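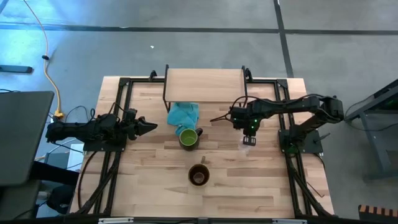 Puvon is a set of recorded tabletop kitchen chores, collected to find out which of them a two-arm cell can finish without help. It covers clearing, shelving, wiping down and cloth handling, all at the scale of a small counter. The cell has one black arm on each side of a butcher-block top, and the work goes between the table surface and a raised shelf board at the far end. A typical start state mixes rigid and soft items: a mug with its handle out to the right, a brown cup nearer the front, a turquoise towel bunched over the shelf edge. The towel is the hard part of that layout. Most of this card is about why.

Datasets / Parsons Lab / Puvon / README

Last updated: June

## Contents

- 290 episodes, teleoperated
- 35 episodes run by the Pleter policy, unedited, including failures
- `episodes/` joint positions, gripper state and video, one folder per episode
- `labels/` chore name, start state, outcome code
- `splits/` train and held-out lists

Policy episodes are in the held-out list only. Do not train on them if you intend to compare against our scores.

## Chores

**mug_to_shelf.** Pick up a mug and set it upright on the shelf board. Either arm may be used. The mug must stand unsupported when the gripper lets go.

**cup_clear.** Move a cup to the side of the table without tipping it. Spilled contents count as a failure even if the cup ends upright.

**towel_fold.** Take a towel from any crumpled state and leave it flat with 2 folds. Both arms are needed for nearly every start state.

**towel_wipe.** Pick up the towel, wipe a marked area, put the towel back on the shelf.

**mixed_reset.** Return all items to a listed end state. Order is up to the operator or policy.

## Outcome codes

`0` not finished
`1` finished with a human touch
`2` finished, no touch
`3` stopped for safety

A touch is any contact by a person with an item or an arm after the start signal. Operators tended to undercount touches on the towel chores, so Nigel Lambert relabeled those from video. The original codes are kept in `labels/raw/`.

## What works and what does not

Rigid items are close to usable. Pleter handles `mug_to_shelf` well when the handle is clear, and less well when the towel lies against the mug and hides its base. `cup_clear` fails mainly on speed: the policy starts to lift before the grip has settled.

Cloth is not close. The policy often grasps two layers where it needs one, then repeats the same grasp. We stop an attempt after 3 repeats. A person does this chore with little thought, and we would not put the current policy in a kitchen on the strength of the mug results.

`mixed_reset` fails wherever its towel step fails. Score it both with and without that step.

## Known problems

- Gripper state lags video in the early Grunard recordings. A corrected offset is in each `meta.json`.
- Towel start states were set by hand and are not evenly spread.
- One table height only. Results on other counters are unknown.
- No wet cloth.

## Use

Research use is permitted with credit to Parsons Lab. Report the outcome codes separately; a single success rate hides the difference between `1` and `2`.

Contact: Nigel Lambert, Parsons Lab | © Parsons Lab | Back to top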